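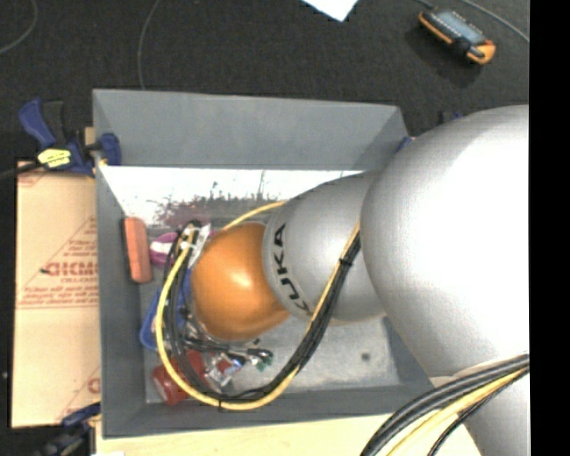
Household Storage Collection: Changes to the Farley Drop-Off Service

The Pradora Reuse Network has revised the way it accepts household goods at its Farley site. The changes apply to all residents and member organizations, and they took effect with the publication of this newsletter on May 23, 2024. The present item sets out what has changed, what has stayed the same, and how members may respond to the longer-term plan now open for comment.

Background

The Farley site opened as a place where residents could leave small household goods in usable condition for others to take. In its early period the service dealt mostly with books, kitchenware and children's toys. Over time the mix has shifted. Small electrical goods, tools, picture frames, craft supplies and boxed sets of tableware now make up a large share of what arrives, and many of these need checking before they can be offered again.

A review was carried out in March. It looked at opening hours, at the labeling of shelves, and at the rules on what may be left. Members were invited to send written comments, and the office received a good number, many of them detailed. The most frequent complaint concerned goods that had been accepted and then withdrawn several days later. Residents who had reserved such goods were understandably disappointed, and in some cases had made a second trip for nothing.

The second most frequent complaint was about parking on Kurian Street, which the Network does not control. Those comments have been passed to the town.

What has changed

Drop-off and pick-up now take place at separate doors. Residents leaving goods should use the side entrance on Kurian Street. Residents collecting goods should use the main entrance, as before. Anyone doing both should leave their goods first and then walk around the building. The inside passage between the two areas is closed to the public during opening hours.

Each visit is limited to 12 items. A boxed set counts as one item if it is complete and if the box can be closed. A set with missing pieces may still be left, but the pieces will be counted one by one. Books are counted by the bag, and one ordinary grocery bag of books counts as one item. Encyclopedias and bound magazines are no longer accepted in any quantity.

Electrical goods must come with their own cord or charger. The checking desk does not keep spare cords and will not accept goods on the promise that a cord will be brought later. Residents who find the cord afterward are welcome to return with both. Battery-powered goods should be brought with the batteries removed. Used batteries go in the marked container by the side entrance, and may be left there whether or not any goods are being donated.

Goods are now held for three days before they are placed on the shelves. During this time they are looked over, cleaned where necessary, and entered in the catalog. Reservations may be made only once an item appears in the catalog. Staff at the side entrance cannot reserve items, and members are asked not to request it.

What has not changed

The service is free to residents of Farley and to member organizations. Visitors from outside the town may collect goods but may not leave them. Proof of address is requested once a year and is not kept on file after it has been seen.

The list of goods that cannot be accepted is the same as last year. It includes mattresses, car seats, bicycle helmets, opened paint, medicines, and any kind of heater that burns fuel. Large furniture continues to be handled through the notice board, where owners may post a card and arrange collection directly. Cards are taken down after one month. Owners who have already found a taker are asked to remove their card sooner, as outdated cards were mentioned several times in the March comments.

Repair afternoons continue in the back hall. Lamps, small appliances, clothing and wooden chairs are the items most often brought. Residents should be prepared to stay while the work is done, and to take the item home afterward in whatever condition it is then in. Repairs to microwave ovens are not offered.

The catalog

The Network's catalog has moved to Plarna, an online lending and reuse system already in use at two neighboring sites. Existing members do not need to register again. Membership numbers have been carried over, although passwords have not, and each member will be asked to choose a new one at the first visit. Members who do not use a computer may continue to telephone the office during opening hours, and a printed list is posted inside the main entrance each week.

The new catalog allows items to be searched by type, size and date of arrival. It does not yet allow a member to ask for notice when a certain kind of item comes in. This was a popular feature of the former system, and the office regrets its absence. The feature has been requested, but no date for it can be given at present.

Some older entries were transferred without their descriptions. These appear in the catalog under the heading "unsorted" and will be corrected as time permits. Members who recognize an item they have donated and can supply details are invited to write to the office, giving the catalog number.

Preparing goods for donation

Members have asked for clearer guidance on how goods should be presented. The following points reflect current practice at the checking desk.

Clothing should be washed and folded. Hangers are not needed and will be handed back. Glass and china should be wrapped singly in paper, with the word "fragile" written on the outside of the box. Please avoid shredded paper and foam pellets. Jigsaw puzzles should be counted before they are brought in, and a note taped to the lid if any piece is missing. A puzzle with one missing piece is often taken gladly if the note is honest. Board games should include the rules, or a printed copy of them.

Tools should be free of heavy rust, and blades should be covered. Sewing and knitting supplies are always in demand, and part-used balls of yarn are accepted if they are clean and wound. Kitchen knives are accepted only in a block or a closed sheath.

Goods should never be left outside the building when it is closed. In the past months rain has spoiled several boxes of books and at least one good wool rug, and the Network has had to pay for their removal.

The plan to 2037

The Network has also published a draft plan for the Farley site covering the period to 2037, the year in which the present lease comes to an end. The draft does not propose moving from the building. It does, however, ask members to consider what kind of service they would wish to see by that time, and whether the lease should be renewed on the same terms.

Three matters are put forward for comment. The first is whether the site should begin lending tools and party supplies in addition to giving goods away. Lending would require more shelf space and a system of deposits, and it would bring new costs for upkeep and insurance. The second is whether the back hall should be made available to other local groups on days when no repairs are scheduled. The third is the roof above the main entrance, which will need to be replaced within the life of the plan. The draft sets out two ways of paying for this work, one through a yearly reserve and the other through a single appeal closer to the time.

The draft is 12 pages long and may be read in the office or requested by mail. It is also available in large print. Comments of up to 300 words may be sent by letter or through the member pages on Plarna. Longer comments will be read, but only the first 300 words can be included in the summary that is circulated to members. Anonymous comments will not be included in the summary - this follows the practice adopted for the March review.

Member organizations may submit one comment each, signed by a person authorized to do so. Individuals who belong to a member organization may also comment in their own right.

Notes for member organizations

Schools, clubs and other bodies that bring goods in larger amounts should arrange a time with the office in advance. The limit on items does not apply to arranged deliveries, but the other rules do. A delivery should be accompanied by a short written list. The list need not name every object. A line such as "kitchenware, one box" is enough.

Organizations collecting goods for their own use should bring their membership card. Goods collected in this way may not be resold, although they may be used as prizes at events where no entry fee is charged. Questions on this rule should be put to the office in writing before the event takes place.

Carts are available at the main entrance and should be returned there after loading. The ramp on the Kurian Street side is for deliveries and for residents who need step-free access, and vehicles should not be left standing on it.

The office will be closed for cleaning in the last week of the month. Goods already reserved will be kept until it reopens, and the hold will be extended by the same number of days.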